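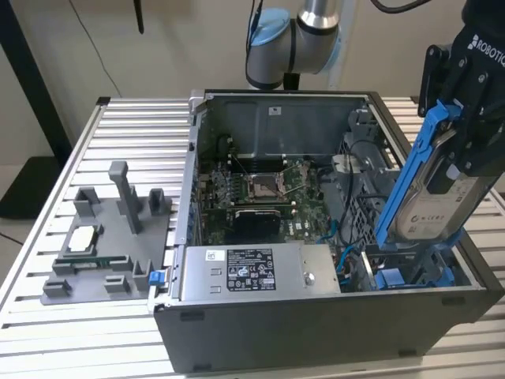 Zócalo de CPU

El zócalo de CPU (en inglés, CPU socket) es el conector que une el procesador de un ordenador con la placa base. Sujeta el chip, le lleva la corriente y lo comunica con la memoria y los periféricos. También suele decidir, con bastante más autoridad que el propietario, cuándo toca comprar una placa nueva.

Historia

En los primeros ordenadores personales el procesador iba soldado o encajado a presión en un zócalo de patillas paralelas. Extraerlo exigía una herramienta específica o un destornillador plano y cierta indiferencia por el resultado. Los zócalos de fuerza de inserción nula (ZIF), generalizados en los años noventa, añadieron una palanca que afloja o aprieta los contactos. A finales de esa década varios fabricantes montaron el procesador en un cartucho vertical, parecido al de una videoconsola, y poco después volvieron al formato plano sin dar demasiadas explicaciones.

Tipos

PGA (pin grid array): las patillas están en el procesador y entran en los orificios del zócalo. Una patilla doblada se endereza a veces con la punta de un portaminas.

LGA (land grid array): los contactos elásticos están en el zócalo y el procesador presenta superficies planas. Un marco metálico, accionado por palanca, reparte la presión. La fragilidad no desapareció con el cambio – pasó del procesador a la placa.

BGA (ball grid array): el chip se suelda mediante pequeñas esferas de estaño. Es habitual en portátiles y, en rigor, no es un zócalo.

Compatibilidad

Que un procesador quepa en un zócalo no garantiza que funcione. Intervienen el chipset, la versión del firmware y la alimentación disponible. Hay zócalos físicamente casi idénticos que son incompatibles desde el punto de vista eléctrico, circunstancia que la documentación comercial suele relegar a una nota al pie.

La duración de cada modelo es muy variable. Algunos sobreviven a varias generaciones de procesadores; otros se retiran después de 2. La ensayista Nuala Horgan propuso en El pin doblado llamar «obsolescencia geométrica» a este fenómeno, término que no ha prosperado fuera de su propia bibliografía.

Conservación

Las placas LGA se venden con una tapa de plástico sobre los contactos. Conviene guardarla, ya que muchos servicios de garantía la exigen en las devoluciones. El catálogo de la colección Huenchumán, en Plostport, recoge 400 zócalos y 13 tapas originales – proporción que sus conservadores consideran optimista.

Véase también

Placa base
Disipador
Pasta térmica
Chipset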